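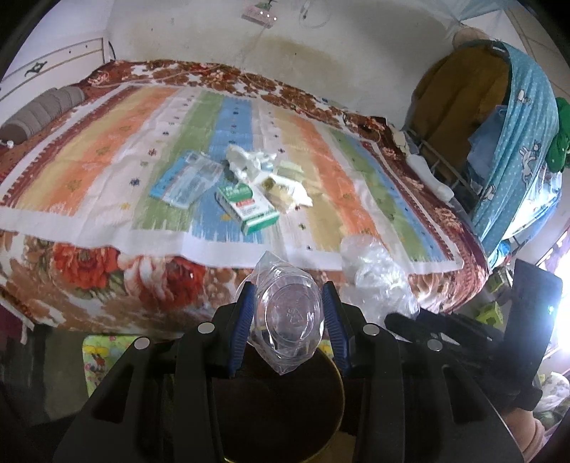
Stop Scoring Grasps by Jaw Width

147 shares
19 comments

Most grasp pipelines I review still decide success from one number. The controller closes the jaws, reads the final opening, and compares it to a threshold. If the jaws stopped before fully closed, something must be between them, so the planner moves on. For a wooden block this is fine. For a clear plastic cup inside a clear plastic bag it is close to meaningless.

Consider what the software has to work out in that case. The bag bunches at the rim, and the outline of the bag is not the outline of the cup. A cup held upside down has its base where a naive model expects an opening. Jaw width can match the cup, a fold of film, or both, and the threshold test returns the same boolean for each.

At Stinance we had a rule that any stop above 19 mm counted as a hold. Esben Lund went through 100 logged grasps on bagged items and relabeled them by hand. The old rule agreed with him on 55. We had been tuning the planner against the other 45 for most of a release, and the planner had learned to like bag edges.

The usual answer is a better depth sensor. I don't think that is where the effort should go first. Transparent film over transparent plastic will give holes and false surfaces on most hardware a small team can buy. The cheaper fix is in the state representation. Our fork of Flimuvska now keeps three fields per grasp: contact, identity and orientation. Each has its own confidence, and each may be unknown. The planner can't request a place action while orientation is unknown. It has to get another view or regrasp.

This costs time. Cycles are longer, and the logging schema in Jotton had to be rewritten - twice, the second time in October. I would still take a slow system that reports what it doesn't know over a fast one that stores a guess as a fact. Anyone keeping a single success flag should at least log the raw width next to it, so the labels can be redone later.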